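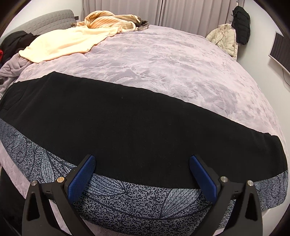
My sister's view is that mending is for people with more time than pants, and she told me so again in November when I announced I was going a whole year without buying clothes. She gave me until Christmas.

Well, I'm still going! I learned most of what I know at Cirkus, a sewing cafe in Petville that used to be a shoe store (it still smells a bit like one). You pay 6 dollars, you get a chair and a lamp, and you can stay until they stack the stools. The town has 2,421 people, and on my first evening I think I sat next to the loudest of them.

I brought eight things that night and fixed one, a skirt hem, badly. The thread was Sukotex, the cheap kind, and it snapped every time I got impatient. A woman across the table slid me her spool of Bassi and went back to her sock without a word.

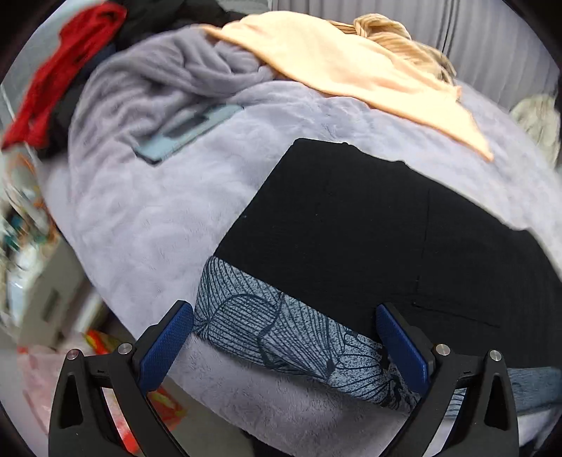 So is it cheaper than shopping? Over the year I've saved nearly 300 dollars, though I did spend part of it on cake at the counter.

Black is the worst color to mend, by the way. I do it by the kitchen window before lunch, and if the sky's gray I leave it for another day. My sister dropped off a cardigan last month with two buttons gone. I've sewn on the first one.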